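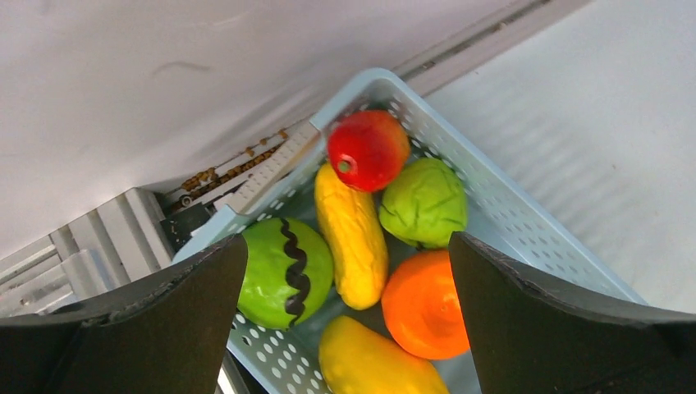
Could we please have the next visit in the morning, before everybody is hungry, was the first remark from the floor, and it went into the notes before I had even found the agenda. So noted! A second voice said the morning would suit the Udavano people better too, and that was that for item one.

Minutes of the members' meeting, 31 Jul 2021, upstairs room at Braten. I took the notes, so any muddle is mine.

Item 2. The visit to Skurance

We went over in June and this was our first chance to talk about it properly. The demonstration was the picking cell, with the arm working over a basket of play fruit and vegetables. I liked it a lot more than I thought I would (I had been expecting slides). The operator let us stand at the rail and ask whatever we wanted, and we did, at length.

Points people wanted written down:

The fingers are wide. Several members felt they would struggle with a full basket, where the pieces lean on each other. Others said that was the whole point of showing it with mixed shapes – a long thing next to a round thing is harder than a tray of oranges. We did not settle this and I was asked to stop trying to.

Having the camera down at the gripper was popular. You get the fingers and the fruit together on the screen, and even from the back row it was easy to follow.

The talk before the demonstration ran too long. The part about the company's early years could go on a handout.

Real produce came up, of course. Skurance told us they would be happy to try it if we bring our own and clean up after. Agreed that we ask for this next time, starting with something that doesn't bruise. Tomatoes were proposed and voted down.

Item 3. Money

The coach and lunch came to $1,835. We had set aside $900 from the general fund and collected $744 from members, so we are $191 short. Agreed to cover it from the general fund this once. I'm to put the full cost on the sign-up sheet in future, in large print.

Item 4. Our own open day

Bettencourt has offered us the ground floor hall and 2 long tables. Udavano would like to bring a small arm and let visitors have a go at the controls. Everyone was in favor, and then we spent a good while on extension cords. I will write to both and ask what they need for power, and whether children can take part or only watch.

Still open: parking, a sign for the side door, and who has the key to the display boards.

Item 5. Next meeting

Same room. Bring your own mug, please – the cupboard is locked again.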